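Oficina de Brinquedo e Linguagem
Apontamentos da aula 5 — Blocos de alfabeto em madeira

Material de apoio para os alunos do segundo módulo. Tragam estes apontamentos para a sessão prática, porque a ficha de registo segue a mesma ordem.

5.1 O que é um bloco de alfabeto

Chamamos bloco de alfabeto a um cubo pequeno, em regra de madeira, com letras, algarismos ou figuras nas faces. A combinação mais comum junta a letra maiúscula e uma figura cujo nome começa por ela. Nos conjuntos importados a correspondência falha muitas vezes em português: o A de "apple" acompanha uma maçã, e a criança lê M. Antes de usar um conjunto em sala, convém ver todas as faces e anotar os pares que não servem.

Na oficina trabalhamos com dois conjuntos, um da Mamovo e outro da Promwood. As peças guardam-se em caixas separadas e não se misturam no fim da aula.

5.2 Preparar a mesa

A mesa deve estar limpa e sem toalha. Os blocos assentam melhor numa superfície lisa e dura, e a criança ouve o som da peça a pousar, coisa que também faz parte da atividade. Um tampo de cor uniforme ou com veio discreto ajuda a distinguir as peças.

Para começar bastam dez blocos. Com o conjunto inteiro à frente, as crianças mais novas passam o tempo a espalhar e pouco olham para as letras. Os blocos ficam soltos, a meio da mesa ou um pouco mais atrás, sem fila nem torre feita. Não se viram as faces de propósito: umas mostram letra, outras mostram figura, e é a criança que roda a peça.

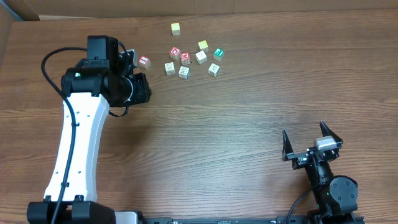
5.3 Sequência da atividade

1. Exploração livre. A criança mexe nos blocos sem instruções. O adulto observa e regista quais as peças escolhidas primeiro.
2. Separação. Pede-se que junte as peças que têm uma letra virada para cima e ponha as outras de lado.
3. Nomeação. Pega-se numa peça de cada vez e diz-se o som da letra antes do nome.
4. Procura. O adulto diz uma palavra curta e a criança procura a letra inicial, rodando os cubos se for preciso.
5. Arrumação. As peças voltam à caixa uma a uma.

Quem não chegar ao passo 4 não o faz à pressa. Retoma-se na sessão seguinte, a partir do passo 2.

5.4 Limpeza e conservação

Pano húmido, bem torcido, e secagem ao ar. Nunca pôr de molho — a madeira incha e a tinta das letras levanta. As arestas lascadas lixam-se com grão 200, no sentido do veio, e a peça só volta à caixa depois de limpa do pó. Blocos com tinta a soltar-se retiram-se do uso.

5.5 Para a próxima aula

Ler o capítulo de Domański sobre jogos de encaixe (fotocópias na reprografia) e preencher 2 fichas de registo, uma por conjunto. As fichas entregam-se até ao fim de março.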